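Speaker notes: Packs, wraps and what sits on the table
Session 2, after the coffee break. Projector on the left-hand screen only.

Slide 1. Title

Introduce self. Thank Shona Fairweather for the slot and Digby Katene for reading the draft. The talk is on handling small wrapped cartons at the inspection table: how they are set down, held, lit and read. Thirty seconds, then move on. Questions at the end unless somebody cannot hear.

Slide 2. Scope

Rigid and semi-rigid cartons with a clear outer film. Tea, playing cards, cigarettes, soap. No pouches, no blisters, no glass. Corey Treloar covers pouches after lunch and I will not take his material.

The Cosberg bench handled 642 cartons in the July run. I use that run throughout. If asked about the earlier runs: different table, different lamps, results not comparable.

Slide 3. Why film is awkward

Film reflects at a shallow angle. The print underneath is matt or metallic, and the two behave differently under the same lamp. Metallic ink on a dark or saturated ground is the worst case. Gold on red can read as bright, brown or almost nothing, depending on the tilt of the carton.

Film also has a fold and a seam. Folded ends are stiff and the long faces are slack. Finger pressure on the long faces pulls the slack towards the top edge and moves the highlight with it. Pause here. People tend to write this one down.

Slide 4. The table

Go through surface choice quickly. Bare laminate: cartons slide, corners scuff, reflections come up from below. Cloth: lint, and the carton leans. Soft mat: carton stands without sliding, small dents recover. We settled on a soft mat for all of Vostgate's work.

Colour matters less than people expect. Pale mats show shadow clearly, and that helps when judging whether the base of a carton is touching. Dark mats hide it. Lachlan Ellery prefers grey. Mention this only if he is in the room.

Slide 5. Upright hold

Leave the slide up for a full minute. Points to make: the sides are held and the front face is left clear; the glare is along the top edge of the wrap; the gold drawing in the centre of the face is still legible.

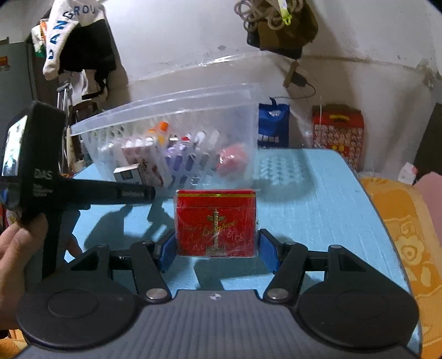
Upright hold on a pale blue surface. Red carton in clear cellophane, gold print, held by the sides with a black hand-held device alongside.

Shadows in front of the carton are the second thing to discuss. Anything held over the table throws one, and a dark bar across a pale mat can be mistaken for an edge. Ask the room what they would move first. Usual answers are the lamp or the carton. My own order is hand-held items first, lamp second, carton last.

Do not get drawn into the subject of the pack artwork. It took five minutes last time.

Slide 6. Contact pressure

Light pressure, both sides, same height. Uneven height rotates the carton and the print goes off square. Too much pressure bows the front face, and on a part-empty carton the bow is permanent.

Working rule from the Cosberg bench: hold at mid-height or slightly above, keep off the top band. Opening bands and tear tapes sit near the top on many cartons and lift if rubbed. Bright had 5 cartons rejected for lifted tape before they changed the hold.

Slide 7. Reading small print

Stand the carton upright, square to the reader. Read the large text first, then turn. Script lettering should be copied by eye and checked by a second person. Hedvika Rusnák did the second check for the whole July run and her sheet is in the handout, page 2.

If the lettering cannot be read, record it as unread. Do not fill in from memory of the product. We had several entries in the Tultine log that were plainly guesses and they had to come out.

Slide 8. Setting down

Base first, then release both sides together. Wait for the carton to settle before taking the hand away. On a soft mat a tall narrow carton can tip after release, so keep the fingers close.

Spacing between cartons: around 200 mm. Closer than that and shadows overlap.

Slide 9. Open points

Lamp height has not been tested properly. Film thickness was not recorded. Mat wear needs a look, particularly at the curved edges where sleeves rub.

Slide 10. Contacts and handout

Handouts are on the chair by the door. Corrections to Hedvika by Sunday please. Lights up, take questions, return the clicker to Shona.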